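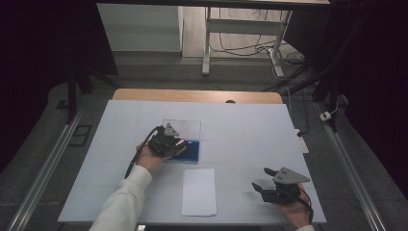 Hull fouling rarely gets the attention that fuel does, yet a thin layer of slime is enough to raise drag on a slow-steaming ship. The bulk carrier Visero spent most of last year on short coastal runs with long waits at anchor, the kind of trade in which growth takes hold fast.

Her manager, Altano, used to clean on a fixed schedule. In September it switched to cleaning on condition, with shaft power and speed through the water logged every 7 minutes. The first data set held 3065 usable readings after those taken in heavy weather were removed.

Liesl Reisinger, the performance engineer at Altano, is wary of the speed log. "If the log drifts, you blame the hull for it," she says. She checks it against current data before ordering divers.

Paint matters too. A hard coating tolerates brushing — a soft, self-polishing one loses film thickness each time. Altano limits the latter to two cleanings between dockings, with brush pressure set low and the sea chests done by hand. Propeller polishing is booked separately, and the port must approve capture of the debris before any work starts.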